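Headphones

Headphones are a pair of small loudspeakers worn on or close to the ears, so that one person can listen to music, speech or any other sound without sharing it with the whole room. They go by a good many names, among them earphones, headsets (usually when a microphone is attached) and, in older writing, simply "cans." People use them at home, at work, on trains, in language classes and in recording studios, and it is hard to think of many other pieces of sound equipment that have settled so comfortably into daily life.

Origins

The earliest headphones grew out of the telephone, and they were made for work long before anyone thought of them as a pleasure. Telephone operators in the late nineteenth century needed to hear callers while keeping their hands free, and the receivers they wore could be heavy, awkward things. Radio gave headphones their next big push, as many early sets at home were too weak to drive a loudspeaker, and a family might take turns listening or even split a pair between two people. Stereo models for music lovers arrived in the late 1950s, and portable tape players later carried the habit out onto the sidewalk.

Main types

Over-ear headphones, also called circumaural, have large cups that go all the way around the ear. They tend to be comfortable for long stretches, though they can get rather warm in summer. On-ear models have smaller pads that press against the ear itself, and they are lighter and easier to pack. Earbuds rest in the outer ear, while in-ear types go a little way into the ear canal and seal it with a soft tip.

Cups may also be closed or open at the back. Closed ones keep more of the sound in and more of the outside world out, and open ones let air and sound pass through, giving a roomier feeling that many people love for quiet listening at home.

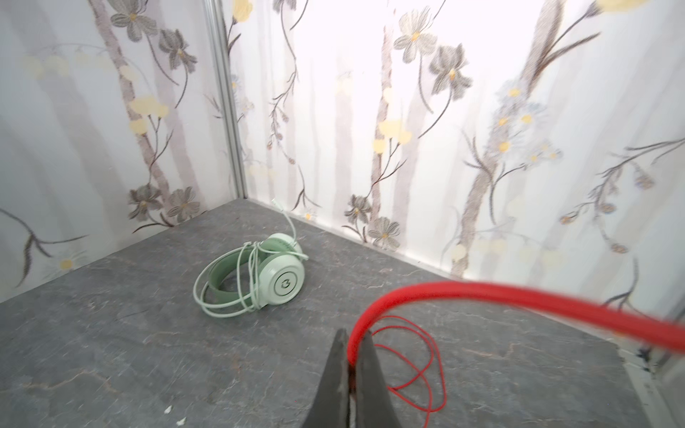 Cables and plugs

Wired headphones most often end in a 3.5 mm plug, a smaller cousin of the quarter-inch plug first used on telephone switchboards. A plug with two black or colored rings generally carries stereo sound, and one with three usually has room for a microphone too. A splitter lets two pairs share a single socket, a kindly little device on a long car ride, although the volume may drop a bit with both connected.

Cables wear out soonest near the plug and where they enter the cup. Loose loops are gentler on the wire than tight winding, and it is always best to pull on the plug itself when unplugging.

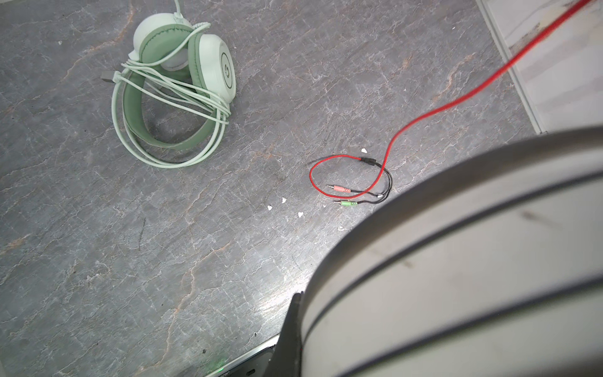 Care and safe listening

Ear pads pick up skin oil and can be wiped with a soft, barely damp cloth. Many can be replaced once they begin to flake. Long listening at high volume can damage hearing for good, so it is wise to keep the sound moderate and to give the ears a rest now and then.

See also

Earphone pads
Loudspeaker
Phone connector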